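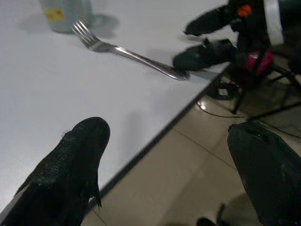

Household Practices, Week 5
Handout: The fork, the table, and who says it goes on the left

Instructor: Dagmar Sokol
Read before section. Bring a fork from home if you have one you don't mind passing around.

1. What we are doubting this week

Most of you came in with at least one rule about table setting that you believe is old. In the first-day questionnaire, "fork on the left" was the rule you were surest of, and "it's always been that way" was the reason given most often. I would like us to be less sure of both.

There are two separate claims in there. One is that the arrangement is old. The other is that it is useful. People slide from the first to the second without noticing, and so do a good many books on manners. Keep them apart in your notes. I will be annoying about this in discussion.

2. What is more or less solid

The table fork came late to most of Europe compared with the knife and the spoon. It was in use in parts of Italy well before it was common farther north, and for a long while it was treated in some places as fussy or foreign. Early table forks often had two tines. Three and then four became usual later. The slight curve we expect in a fork today was also not there from the start; a straight fork is fine for pinning meat and poor for lifting peas.

That much you can repeat in an essay, with a source. Please do not repeat the story about the princess who brought the first fork to Venice as though somebody had written down the date and the menu. Look at who tells it, how long afterward, and what they wanted the reader to think of her.

3. What is usually claimed, and how far I'd trust it

"Four tines is the ideal number." Ideal for what? Four tines hold small food better than two, yes. Pastry forks and fish forks get by with other counts, and no one starves. I would accept "four is a good general number for a dinner fork" and nothing stronger.

"Tines up is American, tines down is French." There is something to this, and older French silver is often decorated on the back, where it would show with the tines down. But you will find plenty of tables in France laid tines up. Annick Renaud, who is visiting our section this week, grew up in a house where it depended on which grandmother was coming.

"You work from the outside in." True of a formal setting with several courses. Most of us meet that setting a few times in our lives, usually at weddings, so it is odd that it gets taught as basic knowledge.

"Heavier flatware is better flatware." This one comes from sellers. Weight tells you how much metal there is. It does not tell you whether the handle is comfortable or whether the edges of the tines have been finished properly. The De Luca catalog in the reading packet uses the word "substantial" on nearly every page and never says what for.

"Stainless doesn't stain." It stains less. Leave salty water on it overnight and look again.

4. The left-hand question

The standard explanation runs like this: the knife needs the stronger hand, most people are right-handed, so the knife goes right and the fork goes left. It is tidy, and it works for people who keep the fork in the left hand all through the meal. Many Americans cut with the right, put the knife down, and move the fork across. For them the fork starts on one side and does most of its work on the other. Why hasn't the setting moved to suit them?

Possible answers from last term's section:

Jérémie Charpentier argued that the setting is for the host and the look of the table, and the eater's hands have little to do with it.

Tirta Ginting pointed out that he grew up with a fork in the left hand and a spoon in the right, the fork pushing food onto the spoon. Same position for the fork, quite different job. If the usual explanation is about knives, it doesn't cover his table.

Nkechi Nwachukwu thought we were overdoing it and that people copy what they saw at home. I have not heard a good reply to this.

5. Reading

Packet, pages 2 to 14: extracts from household manuals. Note every "should" and ask whether a reason follows it.

Packet, page 178: the seating and setting plan for the Trevport hotel dining room. (The page number is from the original volume. The packet is short.) Somebody has corrected the plan in pencil, and we don't know who or when. Don't build an argument on the pencil.

The Bristance leaflet on "correct" place settings is optional. I include it mostly for its confidence.

6. Exercise for section

Put a single fork down on a bare table, without thinking about it. No plate, no napkin, no knife. Then write a few lines on the following.

Which way did the tines end up pointing, and which way up is the fork?
How far is the handle from the edge? Would you call that "too close"? By whose rule?
Without a plate, does it make sense to say the fork is on the left of anything?
Now add a cup. Did you want to straighten the fork?

That last urge is the thing I am interested in. A fork lying at an angle on a plain table looks wrong to some people and like nothing much to others, and I suspect the difference has more to do with training than with taste. I could be mistaken. Bring me evidence.

7. Short paper

Two pages, due in section. Choose one table rule you were taught, find its earliest statement you can, and say how good the evidence is. "I could not find out" is an acceptable result if you show where you looked. A website quoting another website counts as one source at most.

Office hours are Saturday morning this week only, upstairs in the Bresus building.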